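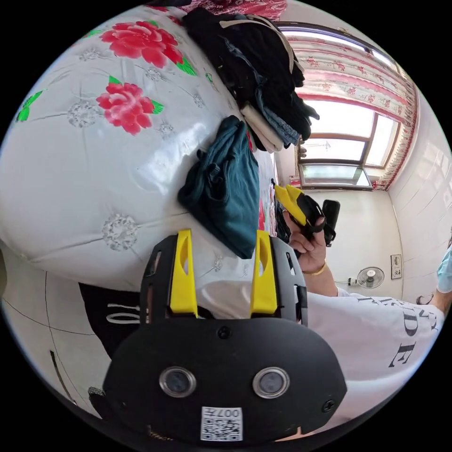
Robotics – Data Collection – Good Practice
2 min read

1/ We've rewritten the house rules for home recording with hand-held grippers at Lusstead. Posting the ones that changed, as a few teams have asked.

2/ Every gripper carries a code sticker. Read the label at the start of each session and write it in the log. If a sticker is scratched or lifting, the unit doesn't go out.

3/ Wipe both lenses before the first take and again after 27 takes. Dry cloth only. Fabric work sheds more lint than you'd think.

4/ Folding jobs: start from the pile as the household left it. Don't tidy it first. We lost 300 takes in Barow to helpful pre-folding.

5/ Dark clothes on a patterned quilt are fine. Don't swap the bedding for a plain sheet. Do note the bedding in the log, one line is enough.

6/ Jewellery. The old rule said everything off. The new rule: bracelets and rings may stay on if they don't touch the gripper body or snag cloth. Loose bangles still come off.

7/ Daylight from a window is allowed. Don't draw or open curtains halfway through a take. If the light changes a lot, stop and begin a new one.

8/ Straps and cables stay clear of feet. On a tiled floor, check before you step back.

9/ Written consent from everyone in the room, including anyone who only walks through. No form, no recording. This one hasn't changed and won't.

10/ We checked 1,000 takes against the old rules and 685 passed. Most failures were missing log lines – nothing to do with the folding itself. The Potance team gets the new log sheet in October.

Comments

fernhill_lab: Does rule 6 cover watches?

Author: Yes, same test. If it knocks the body, take it off.

tk_barros: We use the same wipe rule at Barros but every 20. Will try yours.

oddsocks: Rule 4 should be printed on the case.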